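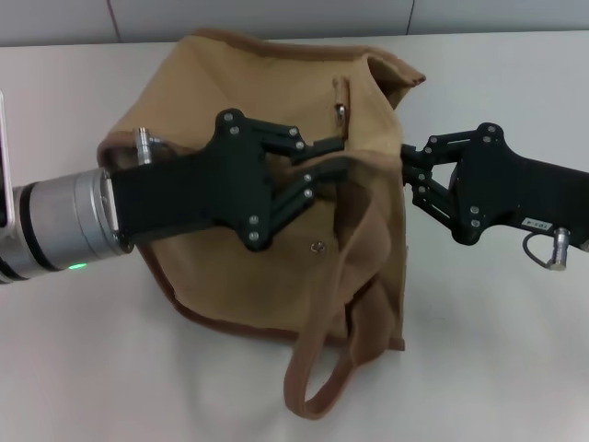 Stiler Community Boards: Bags and Storage
Topic: Folding canvas totes for the February distribution

f_nassar
Members are asked to agree on one method for storing the canvas bags. The proposal is to close the snap, fold the strap inward and lay each bag flat, 50 to a carton. 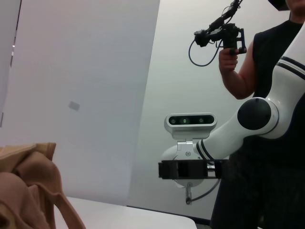
Cartons would then be labeled and sent to the Gotenell storeroom.

kestutis.ots
I must object to the inward strap. At Vitale we stored 200 bags in this manner, and the strap left a ridge across the front panel of nearly every one. It should remain outside — folded once along the bottom edge.

f_nassar
The objection is noted. Straps left outside do catch on one another when a carton is unpacked.

stunent_desk
Both methods are permitted under the current guidance. Stacks should not exceed the height of the carton.

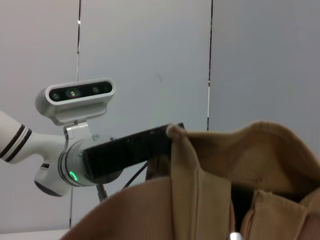 marlow50
May a creased bag be ironed before it is handed out?

kestutis.ots
Iron it inside out on medium heat, and keep the iron away from any metal snap.

f_nassar
I will amend the proposal to leave the strap outside for one trial carton.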